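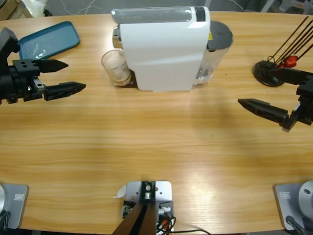
The Abera question, again

Every year before the Abera feast somebody forwards me the same message. It says that if you light your lamp inside a particular window, usually early in the evening and usually no longer than an hour, the merit of the offering is multiplied 1000 times. This year's version arrived with a table of city timings and a link to book a lamp in your family's name.

I went looking for where the number comes from. The short book of observances our own temple has always used gives the day, the fast, the order of the prayers and the food that may be eaten afterwards. It says the lamp should be lit after sunset. There is no window in it, and no multiplication either. The nearest thing I could find is a line in the Narkisum hymn which says that one lamp lit with attention is worth a thousand lit without. I read that as being about attention. Whoever made the table seems to have read it as being about clocks.

The timings don't agree with each other, either. Flokico, the calendar app plenty of us have on our phones, starts the window a good while after the printed Kodance almanac has closed it. Both claim to follow the old reckoning. I wrote to both asking which one. Kodance sent a polite reply that didn't answer the question, and Flokico sent me an offer.

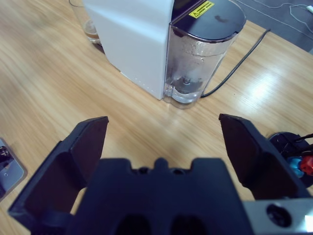
Photo: Nahom Moges

I don't want to be unfair here. Almanacs do differ for decent reasons. Sunset is not the same in Leicester as it is in Leeds, and some families count the day from dawn and others from the evening before, which is why there were 2 Abera fasts in my house when I was growing up. My grandmother kept one and my father kept the other, and the cooking suffered. That sort of difference is old and I'm fond of it. A lucky hour with a booking link attached is something else, and I would like to see a source older than February before I rearrange anybody's evening around it.

As for what we are doing: doors open at 5, prayers begin at sunset, and the lamps will be lit when the prayers reach that point, however long the singing takes. Last year we had 200 lamps and ran short of oil, so please bring your own if you can. There is no charge to light one. If you are fasting, the meal afterwards will be the usual plain rice and lentils. Shoes on the racks, please, not in the corridor.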